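Robot Learning from Hand-Held Demonstrations
Handout 6: Collecting with a gripper in your hand, and what we got out of it

Read before the lab session. You will need the ideas from Handout 5 (imitation as supervised learning, and why small errors pile up), but not the proofs.

6.1 Where we left off

Last time we trained a policy on demonstrations recorded by driving the arm remotely. It worked, more or less, and everybody who tried the driving agreed that it was slow and rather miserable. You push a stick, the arm follows a moment later, you overshoot, you correct. The recordings are full of those corrections, and the policy learns them too! If you watched the replay from the last lab you will have seen the arm wobble before each grasp in exactly the way its teacher did.

This week we take the arm away. The person holds the gripper, walks up to the table and does the task. A camera fixed to the gripper records what the fingers are facing, and from that video we work back to how the gripper moved through space. I think this is one of the loveliest ideas in the whole course, so forgive me if I get carried away in section 6.4.

6.2 What gets recorded

One demonstration (we will say "episode" from here on) is made of three streams:

Video from the camera on the gripper.
The pose of the gripper at each video frame, meaning its position and its orientation, six numbers in all.
The gap between the fingers, one number.

The video is the observation. The change in pose and the change in gap are the action. Please get used to thinking of the action as a change relative to where the gripper is now. If you write down positions relative to the corner of the room, the data only makes sense in that room. Written relative to the gripper, an episode recorded in the Todetti lab can be played on the arm upstairs without anyone measuring where the table is.

In symbols, with T(t) the pose of the gripper at time t, the action for k steps ahead is

A(t, k) = inverse of T(t), multiplied by T(t + k)

Check for yourself that if you shift the whole table, gripper and all, by any fixed transform G applied on the left, the G cancels. It takes two lines and it is well worth doing by hand once.

6.3 The task for this block

Our running task is tidying a desk, and the Citetmont set is the collection you will be given for it. It has 497 episodes. The objects are the ordinary clutter of a workplace, and we deliberately kept several that are awkward: long, shiny, or attached to something by a lead.

The power strip is my favourite of the awkward ones. It is long, so there are many places to take hold of it and only a few good ways round to hold it. It is white, and on a white table much of what the camera gets is a pale shape on a pale ground. And it has a cable, which has opinions of its own about where the strip should go.
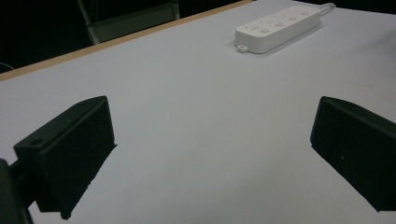

Figure 6.1. Gripper view with the fingers apart and the power strip beyond them, cable at the far end.

Look at how the strip lies compared with the fingers. It runs diagonally, with the near end at the lower left. To take it across its narrow width, the gripper has to turn as well as travel, and the policy has to work out that turn from the picture alone. Notice also how little there is to go on: a faint shadow along one side, the round buttons along the top, the small tab with a hole at the near end. For a person that is plenty. For a network trained on a small set, the buttons can easily become the thing it steers by, and then a strip without buttons defeats it completely. (Keep this in mind for exercise 3.)

The fingers are in view as well, and that is a real gift. They are black against the white surface, so their edges are easy to find, and they appear in the same part of the picture whenever the gap is the same. The network can therefore learn a relation between fingers and object straight from pixels. You never have to tell it where the camera is bolted on, so long as the camera is bolted on in the same place when the policy runs.

6.4 From video to motion

How do we get T(t)? The method we use, which the software calls Skodix, tracks small patches of texture from one video frame to the next and solves for the camera motion that best explains how they moved. A fixed transform then takes us from camera to gripper.

Think about what this asks of the room. A plain white tabletop gives the tracker almost nothing, since one bit of it looks like every other bit. What saves us is everything else: the edge of the table, the objects, the furniture behind. When the gripper comes down close and the table fills the view, tracking gets shaky, and that happens at the very moment we care about most, just before the grasp.

We help it in two ways. First, each session starts with a slow sweep of the room, which builds a map before any task is done. Second, the motion sensor beside the camera carries the estimate through short stretches where the picture is no use. Long stretches are another matter. The sensor drifts, and the drift grows faster than you would like.

Here is the part I find wonderful. With nothing but a video and a cheap motion sensor, you can recover a path good enough for an arm to follow, and you can do it from a recording made by someone who had never touched a robot before that morning. Try plotting one of the recovered paths in three dimensions. You can see the hand slowing down as it nears the object, and you can often tell two demonstrators apart by the shape of the curve.

6.5 The result

We trained the same network twice, for 2000 passes over the data each time. The first run saw plain actions in room coordinates. The second saw relative actions as in 6.2. Everything else was held fixed.

Each policy was then given 20 attempts with the power strip on a table that does not appear in the training set. The room-coordinates policy managed 2. It reached confidently for places where the old table would have been – quite funny to watch, and very instructive. The relative policy did far better, and most of its failures came after the grasp, when the cable pulled tight and turned the strip in the fingers.

Please be careful with this. It is one object, one new table and a small number of attempts. It shows that the choice of action matters a great deal here. It does not tell you the size of the benefit on some other task, and I will take marks off any report that claims it does.

The Ojeda runs, which use a softer pair of fingers, are in the shared folder for anyone who wants to compare how the strip twists. We have not finished going through them.

6.6 Exercises

1. Show that A(t, k) does not change when every pose is multiplied on the left by the same transform G. What happens if G is on the right instead? Describe a physical mistake in the lab that would have this effect.

2. Suppose the pose estimate drifts steadily during an episode. Explain why relative actions over a short k suffer less than those over a long k. Sketch the error against k.

3. Pick one visible feature of the power strip in Figure 6.1 and design a test that would tell you whether a policy depends on it. Say what you would change, what you would keep the same, and how many attempts you think you would need.

4. The cable makes the outcome depend on something the gripper camera may lose sight of. Would a longer history of frames help? Argue it either way, in half a page.

Exercises 1 and 2 are to be handed in at the start of the lab. Bring rough notes for 3, as we will try the best of the tests on the arm in the second hour. Exercise 4 is optional, but I would love to read your answers.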